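Chapter 6
Packets, Pouches and Small Boxes: Clearing and Repacking a Work Surface

Velimir Bošković

One glossy printed package, one small white box, something like a hand coming in from above. Start there. 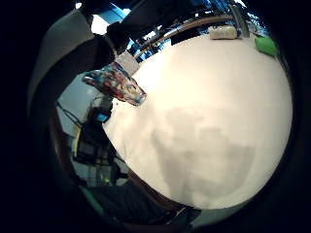 What this chapter covers

Light goods. Anything in a printed film bag, a pouch, a thin carton. How to pick them up, where to set them down, what order to clear them in, how to get them in a box without crushing the corners. Heavy goods were Chapter 5, glass is Chapter 8, don't mix them up on the test.

By the end you should be able to:

clear a mixed surface in one pass
tell a pillow bag from a gusset bag by feel
pick the right carton for a short run of bags
write a repack slip someone else can read

Before you read on

Get an unopened bag of chips and an empty tea box or something close to it. Put both on a light-colored surface, a sheet will do. Pick up the bag by one corner. Put it down. Pick it up again by the top seal, whole hand across. Feel the difference? By the corner the contents slide and the bag swings. Across the seal it hangs straight, mostly.

Now the box. Most people pinch it on the long sides. Try the short ends. Write down which one bowed the walls more, you need the answer in 6.3.

Why light goods get damaged

Because people hurry them. A heavy carton slows you down whether you like it or not. A bag of snacks weighs next to nothing so it gets tossed, squeezed, wedged behind something. In the Birnby stock room we kept a damage book, starting in March, and the pages for light goods filled up well ahead of the rest. Burst seals mostly. Then crushed corners. A few bags with nothing wrong except a crease right through the printed front, and those came back too. Customers read a crease as old stock.

Glossy film has its own problem. It slides. On a bare white table top a bag will creep if the table is nudged, and a stack of them goes over without much warning. Bags lie flat, seals facing the same way, one layer until you are ready to pack.

The surface

Wipe it first. Crumbs under a bag are how you get pinholes. Keep a sponge within reach and put it back in the same spot each time, away from the goods. A pale surface is easier to work on than a patterned one, dropped labels show up and so do spills. Watch for shadow though. If the lamp is behind you, your own arm darkens exactly the bit you want to look at. Move the lamp or move yourself.

Leave a clear strip at the front edge. A hand's width. That strip is for your wrists and nothing else lives there.

Order of clearing

1. Anything open or leaking. Off the surface straight away, into the tray.
2. Bags. They get knocked by everything else so they go early.
3. Small boxes.
4. Tools, cloths, pens, tape.
5. Wipe down again.

Some teachers put the boxes first. The old Lauritsen handout does, and it works fine if the boxes are the bigger group. For mixed snack stock do bags first. A box left behind stands up by it self and waits. A bag leaning on a box falls over when the box goes.

Worked case: the Vuvville order

A corner shop in Vuvville wants Curnska corn puffs, the family bag, plus a few boxes of the plain crackers. Total order value small, patience of the owner also small. The bags arrive loose in a crate that is far too deep for them. The bottom layer is flat as paper.

What went wrong: depth. The crate was rated for 2,000 grams of soft goods per layer and somebody read that as per crate, then somebody else read it as a suggestion. Shallow cartons instead, 2 layers at most, a sheet of card between. Crackers in their own carton, on end, snug but no forcing. The owner got the second delivery whole. He still complained about the tape.

Keep this case in mind, we come back to it in 6.4 when we get to slips.

Words to know

Pillow bag: film tube sealed at both ends, back seam. Most chips.
Gusset bag: folded sides, opens out to a flat base, can stand.
Headspace: the air above the contents. Leave it alone. Do not press it out to save room, it is the cusion.
Short end: smallest face of a carton that isn't the top or bottom.
Repack slip: what went in, which carton, who did it, date written like 18 Jun 2023. Full year please.

Warm-up, in pairs

One person lays out a mixed surface, bags and boxes, one sponge, one roll of tape. The other clears it in order while the first watches the hands and says nothing. Swap. Then talk. Where did the hand go first? Did the bag touch the box on the way past? Bring your notes to 6.1, grips.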